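Wornlow robotics club, progress thread. We have five weeks until the regional round and the sim is finally running on all the club laptops, so I'm putting down where things stand on 2023-02-25.

1/ For anyone new: the task this season is tabletop sorting. The arm gets a few everyday objects and a spoken or typed instruction, and it has to pick the right thing and put it where it's told. Teams do the first round entirely in simulation. Hardware comes later, for those who get through.

2/ We have eight students this term, mostly Year 10 and 11. Ánh Vũ is running the planning group and Svenja Buschmann has the grasping code. Theda Janssen is doing the write-up, which is worth more marks than last year.

3/ Work at the moment is on the cloth table. Up to now everyone practised on a hard flat top. The new one has folds in it, and objects don't always sit level. Today's set is a book, a phone and a toy car, with "pick up the red car" as the instruction. 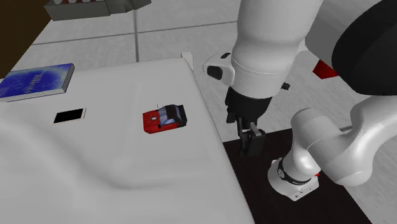 4/ The car is the easy one for us. It's boxy, it's a bright colour and it has some height, so the fingers have something to close on. The phone is the hard one. From straight above, a thin flat object gives the gripper almost nothing to grab, and Svenja's group is trying a push to the table edge first.

5/ Scores so far. Car: good on most runs. Book: fine when the gripper comes in across the short side, poor otherwise. Phone: two clean picks all week. We'll keep logging them even when they're ugly.

6/ Ánh's group generated 3000 random layouts overnight to test the planner. Roughly a tenth were useless, with objects spawned overlapping or half inside the cloth. The filter for that is written but not merged. Please don't train on the old folder.

7/ A few people asked about the colour problem. The detector was calling anything red "car", including parts of the background. Dirk Kröger suggested masking everything outside the table before detection, and that has fixed it for now.

8/ Next session we start on two-step instructions – move the book, then pick up the phone. Bring your laptop charger, there are never enough. Parents, permission forms for the Oltotstead trip go to Eckhard Kramer, not to me.

9/ Code freeze is the Friday before the round. After that it's bug fixes only.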